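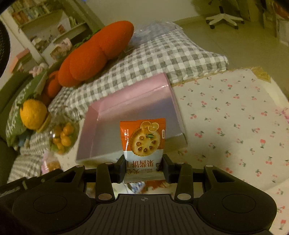 Section 5. Setting Up the Pulletti Sealer for Dry Foods

5.1 Before you start

Read Section 2 (Electrical Safety) before connecting the sealer. The unit must stand on a flat, dry surface with the rear vents clear. Do not run the cord under a cloth, mat, or cutting board.

The sealer accepts Fontes flat pouches and Fontes roll stock. Bags from other makers may be used if they are marked as heat-sealable. Paper bags, waxed bags, and mesh bags cannot be sealed.

CAUTION: The sealing bar stays hot after the indicator light goes out. Do not touch the bar or wipe it until the unit has been unplugged and has cooled fully.

5.2 First use

1. Remove the two shipping clips from the underside of the lid. Keep them for transport.
2. Wipe the lid gasket with a damp cloth and let it dry.
3. Plug the sealer into a grounded outlet. The power light shows green.
4. Turn the dial to setting 1 and close the lid until both latches click.
5. Press START with no bag in place. Allow the cycle to finish.
6. Open the lid. A slight smell during the first cycle is normal.

NOTE: If only one latch clicks, the cycle will not start. Open the lid fully and close it again with even pressure on both corners.

5.3 Sealing a pouch

1. Fill the pouch, leaving at least 2 inches free at the top.
2. Wipe crumbs, salt, and oil from the inside of the opening. Residue is the most common cause of a weak seal.
3. Lay the opening flat across the sealing bar. Smooth out any folds.
4. Select a setting from the table in Section 6. For thin film, begin with the lowest setting listed.
5. Close the lid, press START, and hold still until the tone sounds.
6. Wait five seconds before lifting the lid.

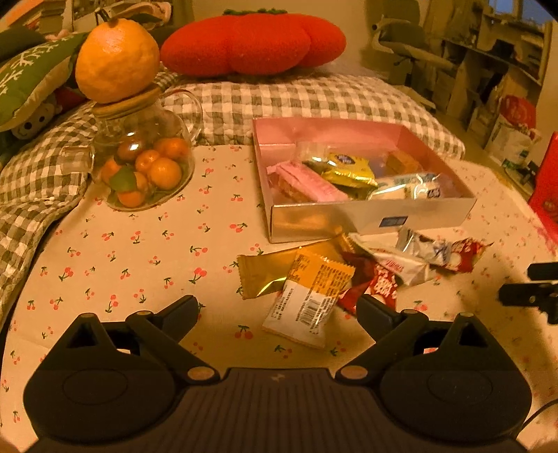

5.4 Checking the seal

Let the pouch cool, then pull gently on both sides of the seam. A good seal is clear and even along its full length. A cloudy seam means the setting is too low. A seam that is brown or puckered means the setting is too high.

If the seam opens, trim off the old seal and repeat the steps in 5.3 one setting higher. Do not seal over a failed seam.

5.5 Storage and labeling

Write the contents and packing date on the pouch before filling. Store sealed pouches away from direct sunlight and heat. Sealing does not replace refrigeration. Foods that require cold storage must still be kept cold.

5.6 Cycle counter

The counter on the rear panel records completed cycles. Replace the bar tape (Grinitz part 1193-T) when the counter shows 1,193, or sooner if the tape is torn or scorched. To reset the counter, hold RESET until the display reads 0.

NOTE: Error code 59 indicates that the lid was opened during a cycle. Close the lid and press START to clear it.

Replacement gaskets and tape are supplied through the Ustusholm parts desk. Have the serial number ready when ordering.

Section revised June 27, 2023.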